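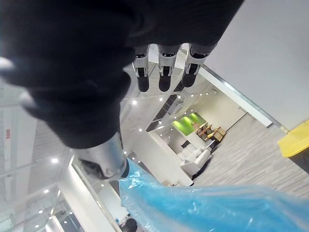
Armelle Cordier wants to know which firmware this was on before she'll guess at a cause, so I'm adding it to the post: Gilent controller, June build, stock current limits.

Task is holding thin plastic wrap with a gloved multi-finger hand, rubber pads on the fingertips. The thumb closes late and the film creeps out under load. The Makarix two-jaw gripper did 176 of 300 holds on the same material. Is the hand worth tuning, or should I stay with the jaws?
Hugo Lebrun

Bernadette Hoarau
Log thumb position against command first. If the lag is constant, offset the start of the other fingers by that amount. We used 18 ms on ours. Then raise the thumb current limit in small steps, no more than 15 percent over stock, and check motor temperature after each batch. Run the same 300 holds or the comparison with the jaws means nothing. Wrist camera is no use for judging slip on glossy film, the highlights move with every fold.

Clotilde Guillot
Jaws. Fewer joints to calibrate. Didn't try the glove though.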